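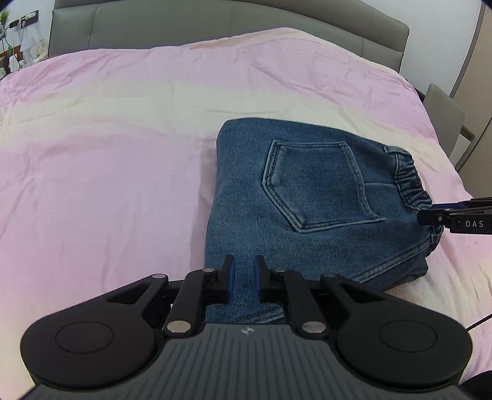
Slide 1. Folded jeans on a bed, with two grippers.

Home | Talks | Notes | Archive | Contact

Speaker notes: the Skatness hand-held gripper kit, after one spring of use
2019-05-31
Etelka Kun

Slide 1. Leave it up while people sit down. Say who I am and that Immont paid for our kit at list price. Thulani Hlongwane did most of the folding and can take questions on it.

Ask them to look at the fingers. Blue pads on the inside faces, black linkage behind. The pads are the part I get asked about most, so come back to them on slide 4.

Slide 2. What you get. Two grippers, cables, a case, and the recording software. You hold one in each hand and do the job yourself, and the software saves the motion for training a robot later. No arm is included. Say this twice -- last time two people came up afterward asking where the arm was.

Slide 3. What we did with it. We started in March and kept 278 recordings, all clothes on beds. Shirts went quickly. Jeans were slow. A gathered waistband is thick and springy, and you have to close on it squarely or it slides out. Patch pockets are fine if you stay off the point.

Slide 4. Pads. We replaced 2 sets. Cristóbal swapped them with a small screwdriver in 15 minutes. The price of spares is on the handout. I think it is too high.

Slide 5. Complaints. The cable gets in the way when you reach across a wide bed. The manual skips calibration almost completely. Delia Aravena wrote us a one-page version, and copies are by the door. We also threw out 101 recordings, mostly from the first two weeks, mostly our own mistakes.

Slide 6. Would we buy it again? Yes for cloth. For kitchen work I would wait and see what Ostolora brings out. Don't get drawn into comparing prices, I only have theirs secondhand.

Questions. If the clock is short, skip slide 5 and go straight to the handout.

Contact: Etelka Kun, Immont | Copyright 2019 Immont | Back to top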